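Gineo Tabletop Wimshurst Machine, Reproduction
Item 137
Sold by Tsoukalas, dealers in teaching instruments old and new

Most reproduction static machines are made to sit on a shelf and look Victorian. We expected the Gineo to be one more of them, and for the first week we kept looking for the catch. There are a few.

The maker claims a spark of 5 inches. We never got one. On a dry morning in February, with the heating on and the plates wiped down, our best was a little over half that. A class at the back of a room will still hear it snap. If you need the full figure for a lecture demonstration, ask the maker how it was measured, and please tell us if you get an answer.

The plates are acrylic, where the period machines used glass or hard rubber. Purists will object. We have packed enough broken glass plates to have no strong feelings on the matter. The brass is real brass, lacquered a bit too thickly, and the crank runs true. The base is stained to look older than it is, and up close it fools very few people. 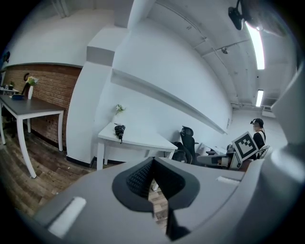
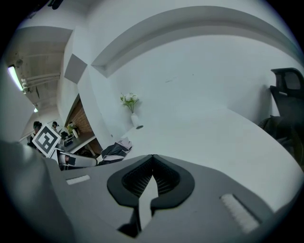
The booklet is the weak part. It says the pattern follows an instrument in the Gendia College cabinet. We wrote to Gendia and were told that their machine has a different number of sectors and no Leyden jars at all. So treat the word "replica" on the box as sales talk - it is a decent working machine in an old style, and we list it as a reproduction only.

Specifications
Plates: two, 38 cm across
Leyden jars: two, removable
Drive: hand crank, round belts
Spare belts: one set (order a second, the first set stretches)

Fliltesia makes a similar machine at a higher price. We have tried both and can't say where the extra money goes, apart from a nicer box.

Not for use by children on their own. Keep it away from phones, hearing aids and pacemakers. Discharge the jars before you touch anything, including when you are sure they are empty.

Price: $3,040, shipping extra
Price last checked November 30, 2018
Returns accepted if the plates are unscratched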